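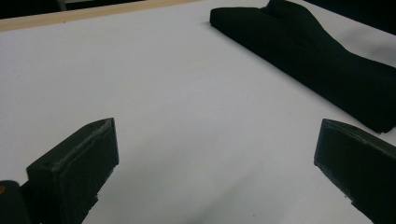

Rikska gets its big summer update this July, and yes, co-op is finally in

So, I get to write this one myself, and I've been itching to do it for months. I'm the lead designer at Olamton, and our little island-hopping puzzle game Rikska is getting its biggest free update yet in July. It's called Jametari, after the new island chain you'll be poking around in, and it's coming to PC and consoles at the same time (no staggered launch this time, I promise!).

First up, co-op. You can now play the whole game with a friend, on the couch or online, from the opening boat ride to the last lighthouse. You share one map and one bag, so if your buddy spends all your rope on a shortcut, well, that's a conversation the two of you will need to have. We had to rework 169 puzzles so they'd make sense with two people running around, and I think a bunch of them are better now even if you play solo.

Then there's Jametari itself. It has its own weather, its own music and a tide that goes in and out while you play. Caves you walked through ten minutes ago can be underwater when you come back! I got stuck in one during a playtest and had to wait it out with a crab. Great crab, by the way. You can pet it.

We also went through the bug reports you sent us, all 1255 of them. The save problem on Dela Peña island is fixed, the one where the ferry would leave without you and take your hat. If you lost your hat, load your old save and look in the harbor office.

A few smaller things I'm happy about: you can remap every button, text comes in three sizes, and the fishing game can be skipped if you hate it (I don't hate it, I made it, but okay).

Want in early? We're opening a test on PC before launch with 2546 spots. Sign up through the Rikska page on our website and we'll mail out keys at 10 a.m. Pacific on the day it starts. Progress from the test won't carry over, so go wild.

Jametari is free for everyone who owns Rikska. New players get it included with the base game, and the price is staying where it is.

About Olamton
We're an independent studio making puzzle and adventure games. Rikska is our second game.

Press keys, screenshots and the new trailer are available on request through the press page on the Olamton website.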